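Keep one bare bulb in the house

My hallway had a ceiling fixture I never liked, a frosted glass dish that filled up with dead flies every summer. When it finally cracked, I replaced it with nothing. I bought a plain lamp with a metal base, put a round white bulb in it, and left the shade in the store. That was in December, and I have no plans to change it.

I think most homes would be better off with at least one bare bulb. I know this is not a popular view. People see a bulb without a shade and assume you have just moved in or are about to move out. My brother-in-law, Raimonds Paju, asked me twice whether the shade was on order. He lives in Clavville, in a house with 36 recessed lights, and he cannot tell you which switch runs which.

The usual complaint is glare, and with the old clear bulbs it was a fair one. You looked at the filament and saw it for the next minute wherever you turned. An opaque white globe is different. The whole surface lights up evenly, and if you keep the wattage low you can look straight at it from across a room. I would not put one beside a reading chair at eye level, but in a hallway or on a sideboard it does the job. 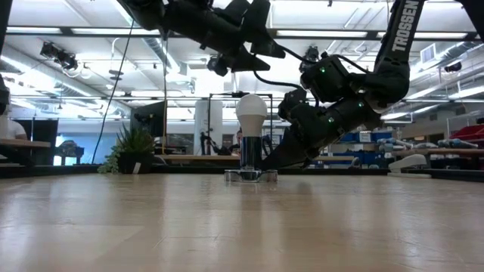 The other thing I like is that you can see how it works. A bulb screws into a socket, and the socket stands on a base. When the light goes out, you unscrew the bulb and put in another one. Compare that with the fixture in my sister's kitchen, a Wirora, where the light source is sealed in and the whole unit has to come off the ceiling when it fails. Hers quit after 394 days. The replacement meant an electrician, a ladder and a patch of fresh paint that still doesn't match.

I keep hearing that sealed fixtures last so long it makes no difference. Maybe the good ones do. I would still like to be able to fix a light in my own house with one hand and no tools, and I don't see why I should have to give that up for a slimmer ceiling.

There are drawbacks. A bare globe shows dust, more than a shade does, and you have to wipe it with the lamp switched off and cool. Shiny metal bases pick up every fingerprint. If you have small kids or a cat that likes to climb, a heavy base matters more than looks, and a wide flat one is best. I would also skip the very bright bulbs. Most people buy too much light and then spend money on covering it up - that is half of what a lampshade is for.

Shades are fine in a bedroom. I have two, both from the Žukauskas shop in Bumthorpe, and I will keep them until they fall apart. But the lamp in the hallway stays as it is, and Raimonds can stop asking.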